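Textiles and Everyday Life - Week 3 handout
Natural dyes: getting colour to stay put

Welcome back, everyone! Last week we got as far as fibre types, and a few of you stayed behind to ask why your onion skin samples faded on the windowsill. Good question, and it leads straight into tonight's topic, which is mordants.

A mordant is a metal salt that helps dye hold on to fibre. The word comes from the French for "to bite". Alum is the one we'll use most. It's cheap, fairly gentle to handle and keeps colours bright. Iron does something quite different - it "saddens" a colour, pulling yellows towards olive and pinks towards grey. I love iron. Go easy with it, though, as too much makes wool harsh and can weaken cotton over time.

Protein and cellulose
Wool and silk are protein fibres and they take up alum happily. Cotton and linen are cellulose, and they're stubborn! They usually need a tannin bath first (oak gall, pomegranate rind, strong black tea at a pinch) and then the alum. Skip the tannin and you'll often get a pale, patchy result.

Scouring
Please don't rush this part. New cotton carries waxes and finishes you can't see, and dye won't get past them evenly. Simmer with soda ash, rinse, and look at the colour of the water. Dehua Mao brought in some lovely white calico from Wevmont last August and the scouring water came out like weak tea.

Weighing
All our recipes go by weight of fibre, written WOF. Weigh your cloth dry. For 500 g of wool at 10% alum WOF, you need 50 g of alum. Kamrul Roy's sample bundle weighed 203 g, so at the same rate he used 20.3 g, and his madder came up a glorious brick red.

Madder notes
Keep the bath under 70 degrees or the browns start to creep in. Hard water helps, so a pinch of chalk is worth adding if yours is soft. A second dip in the same bath gives coral, and a third can give a very soft peach. Label everything as you go!

For next week
Bring a scoured piece of cotton, a notebook and rubber gloves. Read the chapter on tannins and have a think about which plants near you might be worth testing - bark, leaves, galls, anything you can gather without harming the tree.

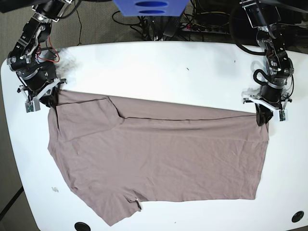
Eucalyptus leaves are a great place to start, by the way, and they'll give colour on wool with no mordant at all.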